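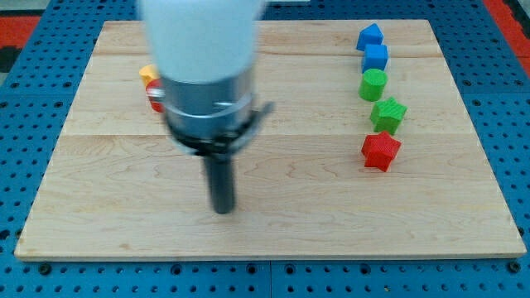

Relatório de progresso n.º 5
Projeto: Reabilitação do arquivo paroquial de Skovorcombe
Entidade executante: Jestex
Responsável técnico: Mawuli Bonsu
Destinatário: Fundo Pearce, a/c Liam Catterall
Data: 1 de setembro de 2020

1. Âmbito

O presente relatório cobre os trabalhos de conservação e descrição arquivística executados desde a entrega do relatório n.º 4. Não houve alteração ao plano aprovado, com exceção da recalendarização indicada no ponto 4.

2. Trabalhos executados

2.1. Higienização. Concluída a limpeza mecânica a seco dos livros de batismos e de óbitos. Os livros de casamentos encontram-se em curso. Em 12 volumes foi detetada atividade biológica antiga, sem sinais de reativação; foram isolados em caixas próprias e ficam sujeitos a nova inspeção no final de setembro.

2.2. Estabilização. Rasgões e lacunas marginais consolidados com papel japonês e cola de amido de trigo. As costuras partidas foram refeitas apenas nos volumes com cadernos soltos. As encadernações em pergaminho com deformação acentuada não foram intervencionadas, conforme acordado na reunião de acompanhamento.

2.3. Descrição. O inventário foi revisto até ao nível da série. As cotas antigas mantêm-se em campo separado para permitir a correspondência com o catálogo manuscrito. Subsistem divergências de datação na série de contas da confraria, onde dois livros repetem a mesma numeração.

2.4. Condições ambientais. A humidade relativa no depósito manteve-se dentro dos limites contratuais, salvo um período de seis dias com valores superiores, coincidente com a avaria do desumidificador. O equipamento foi reparado. Os registos constam do anexo B.

3. Execução financeira

A despesa acumulada corresponde a cerca de 30% da dotação da segunda fase. O desvio na rubrica de materiais resulta do aumento do preço do cartão de conservação e foi compensado pela rubrica de deslocações, que teve execução reduzida. Não se solicita reforço.

4. Calendário

A digitalização dos livros de casamentos, prevista para o início de setembro, passa para a segunda quinzena do mês. O atraso deve-se à entrega tardia do berço de digitalização. A formação do pessoal local mantém-se à distância, através da plataforma Kaltura.

5. Pontos para decisão

a) Aprovação da recalendarização descrita no ponto 4.
b) Autorização para tratar as encadernações em pergaminho numa fase autónoma, com orçamento próprio.
c) Indicação do formato pretendido para a entrega do inventário revisto.

Anexos: A. Lista de volumes intervencionados; B. Registos termo-higrométricos; C. Mapa de despesa.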